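Lime plaster on a garden wall: small tips

Before you mix, wet the wall well in the evening and again in the morning. Old brick drinks a lot of water, and dry brick will pull it out of the plaster too quickly.

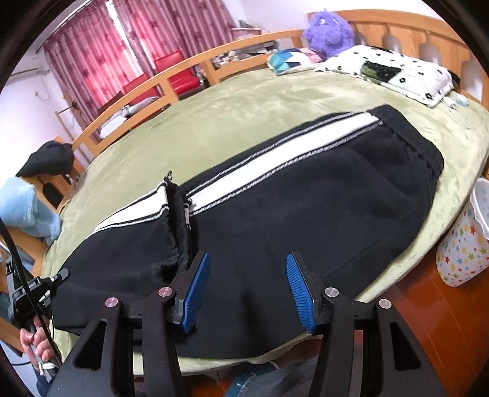

For the first coat I take 2 buckets of sand to one of lime putty. Mix it longer than you think is necessary – the mass should hang on the trowel when you turn it over.

Do not plaster in strong sun. September is a good month for this work. Hang damp sacking over the fresh coat and keep it there for some days. 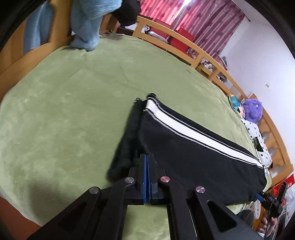

Black garment with a white stripe, on the bed.

Wash your tools the same evening.

Rostyslav Kravets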